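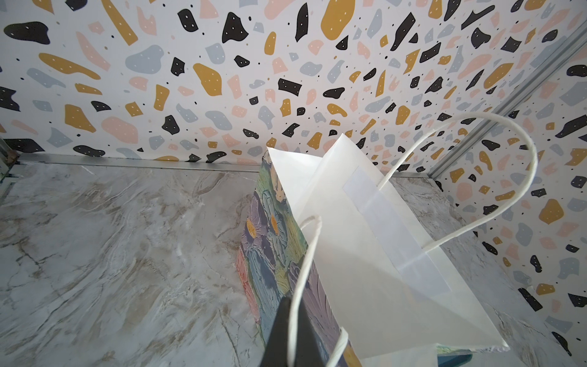 Figure 11.1 A paper gift bag with rope handles, seen from above

Chapter 11
Bags and Wrapping

A gift bag starts as one flat sheet. The pattern is printed on one side only, so the inside often stays plain white. The sheet is then folded, glued along a seam and given a base.

In this chapter you will make a bag of your own and test how much it can carry. You will look at two kinds of handle - twisted paper and flat tape - and at how each is fixed to the rim.

Before you begin, find a paper bag at home and open it out along its seams. Keep the pieces. You will need them for Activity 2 on page 393.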